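Clistilville Home Support Program
Progress Report to the Kirow Fund: Bedroom and Clothing Strand
21 May 2018
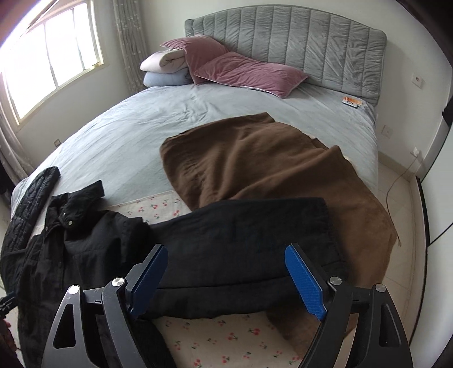
What does the bedroom strand pay for?
The grant covers home visits in which a support worker and a resident put one bedroom back in order, together with the storage items needed to keep it that way.

1. Activity in the period

The program completed 181 bedroom visits under the current award. Most took place in homes where the resident had asked for help with clothing and bedding after an illness, a move or a change in the household. Kitchens and hallways are reported separately under the Cevora strand and are not included in the total given here.

Each visit follows the same order of work. The bed is dealt with first. Garments left on the mattress or on the floor are gathered and sorted by type, with outerwear kept apart from everyday clothing. Padded jackets are hung wherever a rail is available. Blankets are folded and stacked, the sheet is pulled straight, and pillows are returned to the headboard. Only then does the worker open a closet or a drawer.

The bedroom shown in this report illustrates the usual starting point. A quilted black jacket lies in a heap at the side of the bed, another dark garment hangs over the edge onto the cherry-print rug, and a brown fleece blanket is spread loosely across a wrinkled sheet. Two blankets are already folded at the headboard, next to a mauve-pink pillow. Rooms in this condition are recorded as Level Two and are allotted a single visit.

2. Changes to the method

Two changes were made in the period. Sorting was moved from the floor to the bed, at the request of residents who have difficulty bending. Workers also stopped bringing boxes on the first visit. Boxes had tended to be filled before any decision had been made about their contents, and several were found unopened at the follow-up call.

The folding guide prepared by Mai Household Training was adopted in May. Workers report that the section on fleece and other bulky blankets is the most used. The section on fitted sheets is less clear – a revised page has been requested.

3. Expenditure

Spending on storage items stands at $3,000, in line with the approved budget. The largest purchases were garment rails, hangers and under-bed drawers. A further $1,000 set aside for laundry costs has not been drawn on. The program asks that this sum be carried into the next period, when heavier bedding is normally sent out for cleaning.

4. Matters requiring attention

Follow-up calls are behind schedule in 8 households. In most of these the telephone number on file was out of date, and letters have now been sent. Winter coats remain the most frequent difficulty at follow-up. Where a home has no hall closet, coats tend to return to the bed, and a wall-mounted rail is the only item that has made a lasting difference. Landlord permission for such rails has been slow in the older buildings.

5. Next period

Bedroom visits will continue at the present rate. The revised folding page will be issued to workers once received, and the program will submit a short note on wall-mounted rails, with costs, ahead of the next payment request.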